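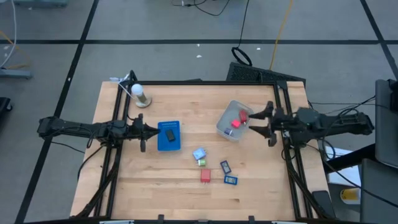 2 min read

Visit report: two-arm bench at the Radside shared workshop

Radside is a members' workshop on the upper floor of a former print works. I went in April to see a build called Leckie, a two-arm sorting bench that its owners began in a garage and moved when it outgrew the door.

The base is black aluminum extrusion with a butcher-block top set inside it. The arms mount on opposite sides and reach in toward each other, each with a two-finger gripper. The extrusion stands slightly higher than the wood, so a dropped part tends to stop at the rail.

The current task is sorting small parts. A blue tray sits by the left gripper and a translucent bin by the right one, with plug adapters and other small pieces lying on the wood between them. The left arm is meant to handle the tray and the right arm the bin. Handing a part from one gripper to the other is written but switched off.

The control software is Okurel, kept by the same group. Each attempt is logged with joint positions and motor current. The log stood at 2291 attempts when I arrived, 307 of them marked as failed grasps. Most failures are adapters with prongs, which roll when the finger lands on the metal. The builders want softer finger pads before they change any code.

Cabling is the weak point. The runs are long, and the black cable on the left arm loops underneath it before dropping beside the extrusion. A drag chain is on order from Pesow, who also supplied the corner brackets. Delivery is six weeks.

Parts so far come to $526, excluding the arms, which were bought used as a pair. The wood top was an offcut. I asked about flatness and was told it had been checked with a straightedge once - before the last move.

Calibration is done by hand at the start of each session: each gripper is jogged to a mark near its own side, then the offset is typed in. A printed jig is planned.

The workshop is open to visitors from 6 p.m. Parking is in the rear yard, and the freight elevator needs a key from the front desk.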